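Bristimetti Bench Guide
Section 4: Laying Out the Table and Running the First Cup Moves

By the time you reach this section you should have the arm bolted down, the controller talking to it, and the stop button tested from both sides of the table. If any of those three is still on your list, please go back and finish it first. I know how tempting it is to skip ahead to the part where something moves, and I have done it myself more than once, but everything below assumes an arm that stops when you tell it to stop.

This part of the guide is the slow, pleasant part. You will cover the table with paper, tape a grid onto it, teach the software where that grid is, and then work with a few cups and bowls until the gripper can lift a cup and set it down again without any fuss. Set aside an evening for it, and don't worry if it spreads into a second one.

What you will need

A roll of brown kraft paper, wide enough to cover the working part of your table in one piece
Blue tape, one full roll
A long straightedge and a soft pencil
Two light plastic cups and two shallow bowls
The Limley control program, installed as described in Section 2

Use plastic cups for practice and leave the good ones in the cupboard. A tapered cup is a fine thing to start with. The bowls mostly serve as neighbors for the cups at this stage, so that you get used to moving near other things.

4.1 Covering the table

1. Wipe the table down and let it dry completely. Crumbs and sawdust under the paper make little hills, and a cup will find every one of them.

2. Roll the paper out from the far edge toward you. Let it run a little past the front of the table. It will probably want to curl there, and that is fine so long as the curl stays out of the working squares.

3. Fit the paper around your mounting hardware in whatever way suits your plate. If you have to loosen any bolts to do it, support the arm with your other hand, and tighten everything again before you go on.

4. Smooth the paper with the flat of your hand, working from the middle outward.

Note: If you share the table with other people, as we do at the Clultach workshop, agree on how much of it belongs to the arm. Tablets, chargers, and half-finished projects have a way of creeping over, and a neighboring desk is a much better home for them.

4.2 Taping the grid

1. Mark your lines in pencil first, using the straightedge. Squares are best, and bigger than you think. Each one should hold a bowl with room left over on every side.

2. Lay the tape along the pencil lines, all the long ones first and then all the crossing ones. Press it down lightly until you are happy with it, then go back and rub it flat.

3. Check the corners where two strips cross. A lifted corner can catch the rim of a cup that is being set down, and the cup will tip.

4. In Limley, open the Table page and choose New Grid. Enter the number of rows and columns and the width of one square, then save.

5. With the speed turned down to its lowest setting, guide the gripper to each of the 4 outer corners when the program asks for them. Keep the fingertips just above the paper. They do not need to touch it.

Caution: Keep your free hand off the paper while you are touching off corners. Even at its lowest speed the arm has more push in it than you would expect.

If the program shows code 3481 after the last corner, the corners you gave it don't make a tidy rectangle. Nine times out of ten, one of them was touched off at the wrong crossing. Start again from the first corner – it only takes a minute.

4.3 Setting out the cups and bowls

1. Put the cups and bowls in the far half of the grid, within comfortable reach of the gripper, and leave the near squares clear. You will want that open space later when you start moving things farther.

2. Leave a gap between neighbors. The open fingers need room on both sides of a cup on their way down.

3. Don't fret about centering anything. A bowl may sit right on a tape line if that is where it lands. The lines are there for you and the software to agree on a place, and a little untidiness is good practice for both.

4. Bring the gripper over the first cup with the fingers pointing down, and stop well above the rim.

5. Lower in small steps, close the fingers, and raise the cup just clear of the paper. Hold it there before you go any higher. 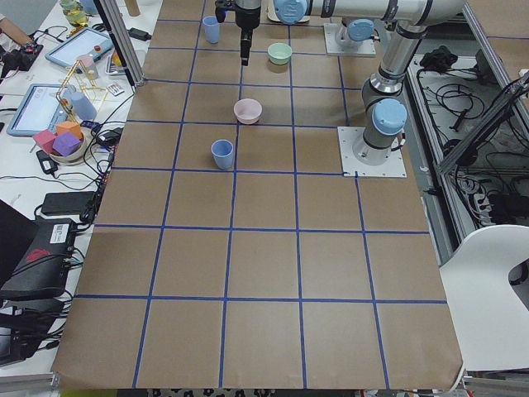
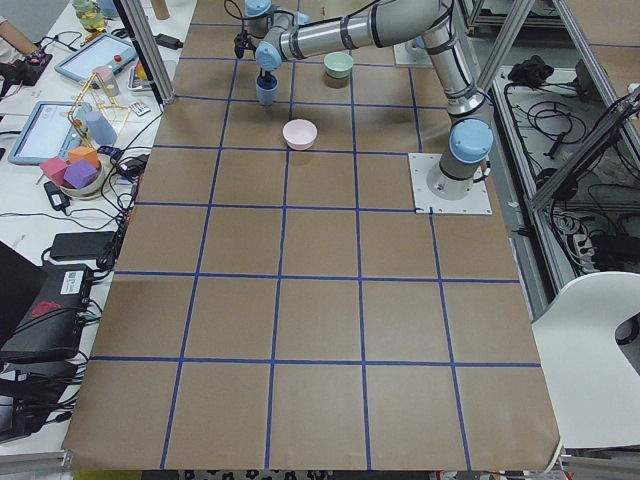
4.4 Adjusting the grip

Now comes the fiddly bit, and I would ask you to be patient with it. Plastic cups vary a good deal, and the setting that suits one may squash another.

1. Open the Grip page and set the closing force to 21. This is a gentle starting value on the program's own scale.

2. Lift the cup, wait a moment, and set it back down. If it slides in the fingers, raise the value by one and try again.

3. If the sides of the cup bow inward, lower the value by one.

4. When the cup comes up straight and goes down straight several times in a row, save the setting under a name you will recognize in March as well as you do tonight.

Note: If you fitted the Takács finger pads in Section 3, you can usually get by with less force. Wipe the pads with a damp cloth now and then, as dust from the kraft paper makes them slick.

Caution: Never reach in to straighten a cup while the fingers are closed around it. Lower it, open the fingers, raise the gripper, press the stop button, and only then put your hand over the paper.

4.5 Moving from square to square

1. Choose a clear square next to the cup and select it on the Table page.

2. Set the travel height so the bottom of the cup will pass above the rim of your tallest bowl with some room to spare.

3. Run the move at the lowest speed with one hand on the stop button.

4. Run it back the other way, then try a square farther off.

Code 1089 means the square you picked is beyond the arm's reach at that height. Pick a nearer one, or lower the travel height if nothing stands in the way.

When you have finished for the night, open the fingers, send the arm to its rest position, and switch off at the power strip. The paper and tape can stay where they are. Bowls take a different grip and are covered in Section 5.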